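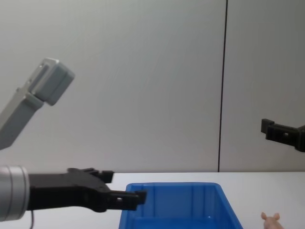
Groleo Releases Printable Walking Robot Kit for Schools and Home Builders

ROLTARD, August 2026. Groleo today released the Zostov, a four-legged walking robot that can be built at home or in a classroom from 3D printed parts. The part files, wiring diagrams and control software can be downloaded free of charge from the Groleo website starting today. A boxed set with the motors, control board, battery and screws is on sale for $210.

The Zostov is made of 84 printed parts. All of them fit on the print bed of a standard desktop printer, and none needs glue. The parts were drawn to print without supports where possible, and the few that do need them are marked in the parts list. Printing the full set takes several days on a single machine, so schools with more than one printer may want to split the files among them. Groleo recommends PLA for the body and legs and a flexible filament for the feet.

Each leg has three servo motors. The robot walks, turns, crouches and gets back up from its side. It can be steered from a phone or laptop over Wi-Fi, or programmed in Python or a block-based editor. Beginners can start with the walking patterns that come with the software and change step height and speed from a settings page. The source code is open, and builders may change the parts and share their own versions for non-commercial use.

The design was first shown as a test build in January. Since then, 22 schools and clubs have put one together and sent back notes. Several changes came out of that work. The knee joint is now thicker, the battery door closes with a latch in place of screws, and the cable channel in the body is wider. The printed manual was also rewritten, with the wiring steps moved ahead of the leg assembly. Builders who have a test version can print the new knee parts and fit them without taking the body apart.

The boxed set does not include printed parts. Customers without access to a printer can order them from Groleo in white, gray or orange. Orders for printed parts ship in 2 weeks. Boxed sets ship from stock.

A lesson plan for middle school and high school classes is included in the download. It covers printing, assembly, basic wiring and a first walking program, and ends with an obstacle course that students lay out themselves. Teachers will need a screwdriver set, a small pair of pliers and a computer for each group. Soldering is not required.

Replacement motors and batteries will be sold separately. A sensor pack with a distance sensor and a small camera is in development, and its price has not been set.

About Groleo

Groleo designs robot kits and teaching materials for schools, clubs and home workshops. The company is based in Roltard.

Press and school inquiries can be sent through the contact form on the Groleo website.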